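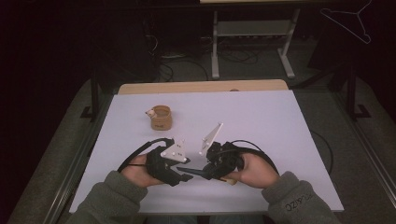 Hand-held grippers, one in each hand, over a white board.

Plumus Control polyester, reviewed
By Theano Zacharopoulos, 26 Jun 2022

Plumus sells its Control string in one gauge and two colours, grey and natural. I strung three identical racquets with the grey on a constant-pull machine, full bed, with the tension set at the low end of the maker's range. All were played on hard court at Brilldale.

Installation is straightforward. Coil memory is moderate and the cut ends hold their point through the blocked holes. Knots seat cleanly on the second pull.

Response off the bed is muted. Slice stays low, flat drives need a full swing, and snapback remains good until the mains begin to notch. Touch volleys are the weak area, with little feedback on off-centre contact.

Tension maintenance is average for a co-poly. After six hours of play the stringbed held 86 per cent of its initial reading, and launch angle had risen enough to send neutral rally balls long. I cut it out at that point. The Petridis string I normally use goes a little longer but is harsher on the elbow.

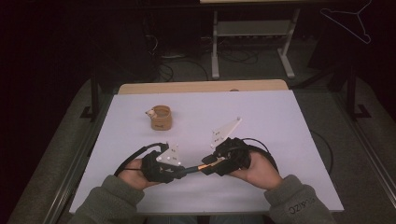
Catherine Baird: I run it in the mains only, with a soft multifilament in the crosses at two pounds higher. The volleys improve a lot. You lose some of the snapback, and the crosses fray before the mains break, so budget for restringing in July if you play club finals.

Rating as a full bed: 3 out of 5. I have not tested the hybrid.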